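Linen closet, day whatever

2026-07-17
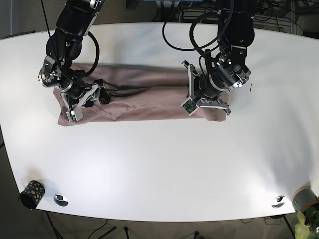 Pink cloth, folded long. Still some wrinkles in the corner.

Ok quick one because the dryer has 30 minutes left and then I have to go get my sister from the bus.

So I'm doing the linen closet. Finally. I said I would do it in May and then May was the thing with the gutters, and then it was hot, and who wants to put their arms into a hot closet full of flannel. But the shelf came down. The whole middle shelf, one bracket popped out of the wall at two in the morning and I thought somebody was in the house. Nope. Towels.

Everything is on the bed now. Everything. Which means I have to finish before tonight or sleep on the couch, probably a good way to make myself do it.

What was in there, more or less: sheets for a bed we sold. Sheets for a crib (my youngest is taller than me). Three beach towels from the Bondilow campground, the year it rained the whole week and we bought a new towel every day at the camp store since nothing would dry. A heating pad with no cord. And so many tablecloths, I don't even own a table that takes a tablecloth anymore, we eat at the counter like people in a diner.

The tablecloths are from Genowefa Piątek, who lived downstairs from us in Dridville when I was first married. She ironed for money. Hotels at first and then just the neighbors. She would stand there with the radio on and do a whole basket while telling me what I was doing wrong with my life, and then hand me tea. She was usualy right, too. She told me not to buy the green car.

Anyway she folded everything long. Thirds the long way first, then down to whatever size the shelf was. My mother folded in half and half again till it was a fat square, and the fat squares fall over, and you pull one and get four. Long folds stay put. You can slide one out from the bottom if you're careful. I've gone back and forth on this for years and today I'm going all long, decision made, no more discussion in this house.

My rules for today, wrote them on the back of an envelope:

Two sets per bed. One on, one in the closet. I had seven for the big bed, some of them just a top sheet and a dream.

Pillowcases go inside the set. I read this years ago and never did it and have spent probably a month of my life looking for the other pillowcase.

Anything with a hole is a rag. No mending pile. I have never once mended from the mending pile.

Old towels to the animal shelter. I called, they want towels, they don't want pillows or anything with stuffing. Fine.

Fitted sheets I'm not going to talk about. I roll them. Genowefa could get one flat as a letter, I watched her do it and still can't tell you what her hands did. Corner into corner, flip, and then something.

The shelf. Went to Czerwiński hardware on the corner and the guy looked at the bracket I brought and made a face. Apparently the screws were way too short and into nothing, just drywall. Got longer ones and the anchors, 10 dollars for the lot, and he threw in a pencil. So that's back up and I hung on it a little to test. Not with my whole weight, I'm not crazy.

I did get distracted by the lavender. I had little bags of it in there from the Flisevska market and they don't smell like anything now, just dust with a ribbon. If you squeeze them hard there's a tiny bit left. Kept two. Shouldn't have.

Found 40 dollars in a pillowcase!! No idea. A twenty and two tens, folded up very small. Asked my husband and he said it's his, with no story to go with it, so it's mine.

The one I can't decide on is her big white tablecloth with the drawn edge. It's got a stain the size of a quarter, beets, Christmas, my fault. It's too long for anything I own. By my own rules it should go, and I've picked it up and put it down all afternoon. Right now it's on the chair. The chair doesn't count.

Oh and somebody asked in the comments last time about the musty smell. Baking soda in an open jar at the back, change it when you remember. Also leave the door open a crack. Also don't put things away damp, which I do constantly, so don't listen to me. White vinegar in the rinse helped with the older towels but use less than you think, we smelled like a salad for a week.

Still to do: top shelf (blankets, can't reach, need the tall kid), the shelter run, vaccum the closet floor while it's empty becuase when will that ever happen again.

Dryer's buzzing. More tomorrow if I still have a bed.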